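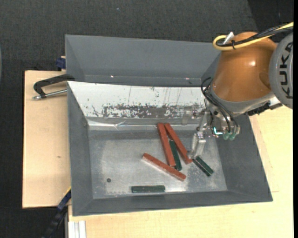 Our student group has to finish the bin picking project before December and we are stuck on the grasp order, so I hope somebody in this forum has done something similar. The task from our teacher is simple to say: the KUKA must take the bars out of the grey bin and sort them by colour, long red ones to the left tray and short green ones to the right tray. The trouble is when the bars lie close together. You see the green bar between the two red ones, they make a narrow V and the finger has very little room there. Our planner always chooses the highest bar first, and in 300 trial picks it failed 63 times. Nearly all of the failures were in such a group. The bar which lies alone near the front is never a problem. Should we change the planner or the fingers? English is my third language, so please ask if something is not clear.
Onni Hyvönen, team Niskanen

sirier_fan
Change the planner. Score each bar by the free space on both of its long sides, and take the one with the best score. In your case the lonely green one goes first, then you look again. Height tells you nothing when everything lies flat on the floor of the bin.

Iltwood_Lab
I don't agree. We had the same exercise in our course last year and spent five weeks on scoring. In the end the last three bars were always a tight bunch and the score was bad for all of them. Thinner finger tips solved it in one afternoon. Make the fingers thinner first, then improve the software if you still have time.

sirier_fan
Thinner tips also bend more. What do your bars weigh, Onni?

Onni
The long red ones are 697 grams each. The green ones I have not weighed, I will do it tomorrow when the lab opens at 9.

sirier_fan
Then I would be careful with thin tips. Ours started to twist with less weight than that. If the bar turns in the grip, your place position is wrong and the judges take points.

maplegear
Third option – push before you pick. Put the finger down closed beside the green bar, move it a few centimetres sideways, take a new picture, plan again. It costs you cycle time but it is maybe twenty lines of code. Our club did it for the Celtico Cup and it was fine.

By the way, how does your camera handle that floor? I see bright reflections and scratches on the metal. Our detection liked to find "bars" in such places.

Onni
Yes, this happens also to us! Sometimes the planner wants to pick a reflection near the front wall. We now throw away every detection which has no red or green colour, and it became better. The dark green is still difficult when the lab lights are half off.

Iltwood_Lab
Put a matte sheet on the floor of the bin, problem finished.

Onni
It is not allowed, the rules say the bin must stay as it was given to us. I asked already.

Iltwood_Lab
OK, that is a strange rule. Then fix your exposure and don't let the camera choose it. Also check the cables at the wrist when you try steep angles for the finger. That yellow one makes quite a tight loop, I would not want it to catch.

maplegear
Agree about the cable. Limit the last joint in software. For pushing, go slowly and stop if the force goes up, or you will push a bar against the side slope and it climbs.

sirier_fan
I still think pushing is only hiding a bad planner. But if you have a deadline, do both. Free space score first, and push only if no bar has a good score.

Onni
Thank you all, this last idea I like very much. I will talk with my team mates, two of them wanted new fingers and they will not be happy – but the workshop needs two weeks for any part, so we try the software way first. Does somebody know a good start value for the force limit when pushing?

maplegear
Start very low and go up until the bar moves. It depends on your floor, so my number won't help you. Write down what you used, your teacher will ask for it in the report.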